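Dos brazos y un portavasos

Taller compartido Himach, 2024-09-19

Xinyi Hao y Njål Eide comparten desde enero una mesa en el taller Himach. Ella viene de la electrónica de audio y él trabajó muchos años reparando máquinas de coser industriales. El proyecto que tienen entre manos se llama Sutlow y consiste en dos brazos robóticos negros, uno a cada lado de una mesa blanca, que deben aprender a coger vasos de plástico y volver a dejarlos en su sitio.

El nombre no significa nada. «Había que ponerle algo a la carpeta y salió eso», explica Hao. «Luego ya estaba escrito en todas partes.»

La entrevista se hizo en el propio taller, con los dos trabajando. Eide contesta mientras busca tornillos. Hao prefiere dejar lo que está haciendo y responder sentada.

La primera pregunta era por qué vasos. Eide dice que empezaron con cubos de espuma y que al cabo de unas semanas el ejercicio no daba más de sí. «Un cubo lo agarras por donde sea. Un vaso se estrecha, resbala, y si aprietas de más lo deformas. Además queríamos algo que se pudiera comprar otra vez si se rompía.» Hao añade que los colores pálidos fueron cosa suya. Quería que el programa distinguiera un rosa claro de un azul claro sobre un fondo casi blanco, y pensó que si lo resolvía ahí lo demás sería más fácil.

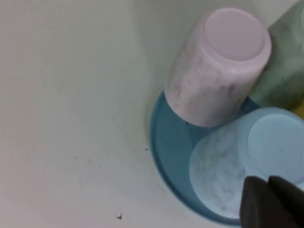

Los vasos van boca abajo, y eso también cambió el planteamiento. Al principio los brazos intentaban cogerlos por el borde, de pie, con un dedo dentro y otro fuera. «Funcionaba una vez de cada 5», dice Hao. «Boca abajo no hay borde que pillar, tienes que cerrar por los lados. Es más aburrido y sale mejor.»

Cada brazo lleva una cámara sujeta con un soporte negro atornillado. Los soportes los dibujó Eide y los ha rehecho 3 veces. El primero vibraba y el segundo tapaba parte de la vista. El actual le parece aceptable, aunque reconoce que para cambiar la cámara hay que desmontar más de lo que le gustaría. «Lo haría de otra manera si empezara hoy. Pero no voy a empezar hoy.»

El programa que registra los movimientos se llama Grukix y lo escribe Hao por las noches. Guarda lo que ven las cámaras y la posición de cada articulación. Hasta la semana de la entrevista llevaban 1072 grabaciones, de las cuales muchas son repeticiones del mismo gesto con el portavasos un poco girado. Hao las revisa todas. Borra las que tienen un corte en los datos y conserva las que salen mal por otros motivos, con una nota.

«Njål quería tirar las malas», cuenta. «Yo le dije que las malas son las que más miro.»

Eide confirma que discutieron por eso y que perdió él. También discutieron por la velocidad. Él prefiere mover los brazos despacio, ella cree que si se graba todo a cámara lenta el sistema aprende a ser lento. Han acordado hacer una parte de cada sesión a ritmo normal y aceptar que algunas tomas salgan borrosas.

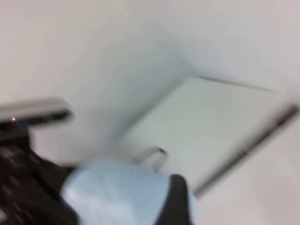
El dinero es la parte de la que hablan con menos ganas. Los motores de los dos brazos los compraron de segunda mano, en un lote que incluía varios estropeados. Las piezas estructurales salieron de la impresora del taller, que hay que reservar con antelación y que comparten con un grupo que fabrica instrumentos de viento. Hao calcula que el gasto mayor no han sido los motores, sino los cables. «Compras uno corto, no llega. Compras uno largo y se engancha. Tengo una caja entera de cables que no valen para esto.»

Los cables siguen siendo el problema pendiente. Cuando un brazo gira la muñeca, el cable de la cámara describe una curva grande y a veces roza lo que tiene debajo. Eide probó a sujetarlo con bridas y el brazo perdió recorrido. Ahora lo dejan suelto y procuran evitar los giros completos. Tiene en la cabeza una guía de muelle, como la que llevaban algunas máquinas de coser que reparaba, pero todavía no la ha fabricado.

Les preguntamos cómo se reparten el trabajo en una sesión normal. Preparan la mesa entre los dos, colocan el portavasos y comprueban que las cámaras arrancan. Después uno maneja los brazos y el otro mira la pantalla y avisa si algo deja de grabar. Se turnan cada 10 tomas. Eide dice que a partir de ahí se le cansa la vista y empieza a cerrar la pinza antes de tiempo.
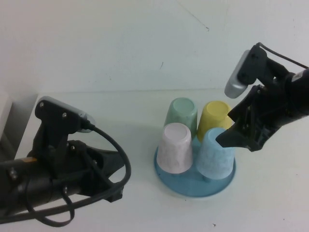 El montaje de Sutlow, con los cuatro vasos boca abajo y la pinza derecha abierta junto al azul.

El paso siguiente ya tiene nombre, Tijani, y consiste en que un brazo le pase el vaso al otro sin apoyarlo en la mesa. Hao ha escrito la parte que coordina los tiempos y no la ha probado con los motores encendidos. Eide quiere antes unos topes mecánicos para que los brazos no puedan chocar entre sí. No han fijado fecha.

Al preguntarles si piensan publicar los planos, Eide responde que sí, cuando estén limpios. Hao dice que lleva oyendo eso desde enero y que, por su parte, Grukix se puede pedir ya a cualquiera de los dos en el taller, con la advertencia de que los comentarios del código están en tres idiomas.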